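Friday, February 9, 2018

Week 2 of the automation pilot at Grirkside, where we mend, label and shelve books for libraries that would like them mended, labelled and shelved faster. A thread, typed on my lunch break.

1. Management's word is "assist". The gripper assists. I used to assist too, back when I was called staff. Now I'm a process owner, same pay.

2. The target is 1,153 books checked by the end of the month. In January, by hand, we did 1,003. So the whole future of work, at our shop anyway, comes to 150 books and a new kettle for the meeting room.

3. Most of the job now is clearing a table. Every try starts from bare wood, so I clear it, wipe it, and stand back with my arms folded like a bloke at a barbecue.

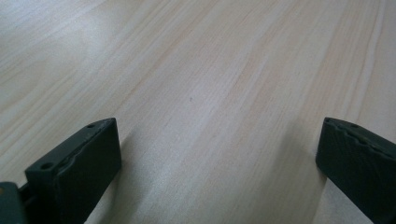 4. I have become very good at wiping. Thirteen years of learning to tell a tired spine from a broken one by feel, and my performance review will have a line in it about crumbs.

5. To be fair, my wrists feel terrific. Anyone who has opened heavy books all day knows the ache that starts at the thumb and moves into the elbow for winter. Mine's gone. I didn't expect to be bribed with my own elbow but there you go.

6. What's changed most is the talking. We used to yak across the bench while our hands got on with it. Now there's a 30 minute block, then a form, then another 30 minute block. The form asks "any anomalies?" I put "quiet" once and got a meeting.

7. Enness, the firm that sold us the thing, sent a trainer. Lovely manners. Told us it would "free us up for higher-value tasks". I asked which ones and he said that was a really exciting conversation to have with my manager. My manager said to ask Enness.

8. Paperbacks are easy to explain to a newcomer. Thick hardcovers aren't. You want the pages to fall where they like and you want to keep the weight off the joint, and I've now written that down four different ways for a manual called Poulain. No idea why it's called Poulain.

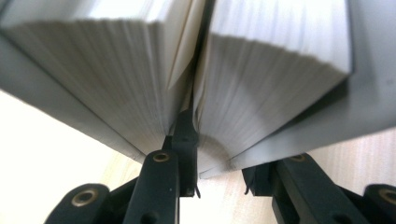

9. Reply from Wastier Bindery: we went through this two years ago and the books were the easy part. Get them to put your name on that manual. Ours went out with the supplier's logo on it and then they charged us for the update.

10. Well, that's my afternoon sorted. I've gone back into the file and put my initials on every page, including the blank one at the end.

11. We've also asked, in writing, what happens to the casuals if the target gets met. The answer is due after the pilot. I notice the kettle was approved in a day.

12. Lunch is over. Off to wipe the table.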